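Journal > Odds and Ends > Letters from the Sewing Room

The Black Coat, and Other Things I Keep Meaning to Mend
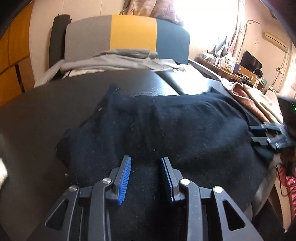

No. 103

15/01/2026

I have been putting off my mending since last March, and I know that because the note pinned to the bag says so in my own handwriting. "Do these by spring," it says. Well, spring came and went and so did the summer, and now it's dark before supper and I finally have no excuse left.

My mother mended on winter evenings with the radio going, and she was quick about it in a way I have never managed to be. She'd turn a collar in the time it takes me to find my glasses. When I moved to Fenport I took her button tin with me (my brother wanted it too, and I'm afraid I just put it in the car), and I still tip it out on the table every January to see what's in there. Mostly it's shirt buttons. There are a few big brown leather ones that must have come off a coat of my grandfather's, and one lovely green glass one I've never found a use for and never will.

The coat is the big job this year. I bought it the winter I started at Crabtree, when 200 dollars was more than I'd ever spent on one piece of clothing, and I wore it on the bus for so many years that the lining has split under both arms and the pocket has gone right through. I lost a house key down there last winter and found it in the hem, along with a peppermint. I got as far as picking out the old pocket before Christmas and then I left it over the back of a chair for weeks.

My neighbor Imogen Dobson thinks I should replace the whole lining and be done with it. She may be right, she usually is about sewing, but I don't have the patience for it and I've decided to patch instead. I'm using a piece of gray satin left over from a dress, and I cut the patches a good bit bigger than the holes so there's sound cloth to stitch into. Last time I cut them too small and the whole thing tore away again the first time I reached up for a jar – a terrible noise, right in the middle of the grocery store!

For thread I went down to Werkura, the little shop behind the library, and came home with two spools of black and one of a gray that looked perfect under their lights and looks a bit purple under mine. It's inside a coat, so it will do. I also bought a packet of needles with bigger eyes, and I'm not the least bit ashamed of it.

After the coat there are four pairs of socks, a pillowcase with a ripped seam, and the blue cardigan with the moth hole at the elbow. I've never been good at darning. Mine come out lumpy and I can feel them in my shoes all day, so if any of you have a way of keeping them flat I would dearly love to hear it. Somebody wrote in last year about using a light bulb inside the heel and I've lost the letter.

I did one sock last night while the soup was on. It's lumpy, but it's done, and I'm starting on the left armhole of the coat tonight.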